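About Zillholm

Zillholm is a language school on the second floor of a former shoe warehouse in Sidmont. We teach evening classes to adults who have put it off long enough.

Mervin Turcotte started the school with 18 students, 2 textbooks and a heating system that had opinions. Jeanie Chisholm joined the next spring to teach Italian and stayed to fix the timetable, which she describes as ongoing. We now have about 70 students a term, most of whom do their homework on the stairs.

Classes run from 6:30 to 8:30 in the evening, with a tea break in the middle that regularly wins our end-of-term survey. There is no final exam. There is a final dinner, where you must order in the language you signed up for and eat whatever arrives. Mervin once got three soups.

New groups start in September and April. A full term costs $745, books included, pencils not. Come up and sit in on a class first if you like. The elevator is slow but sincere.
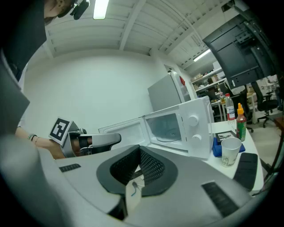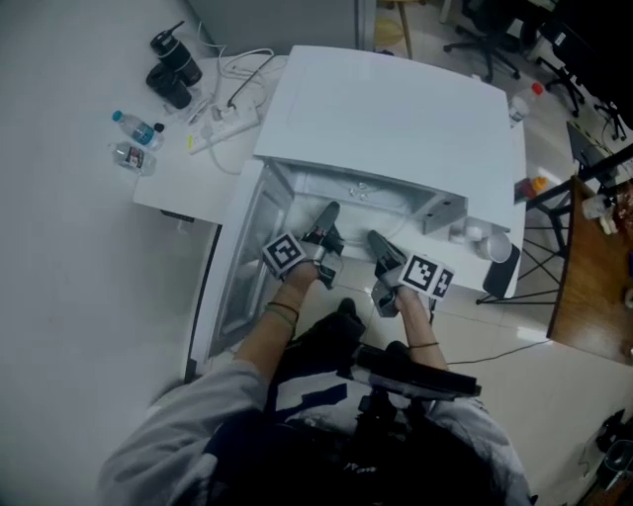 One pair of busy hands.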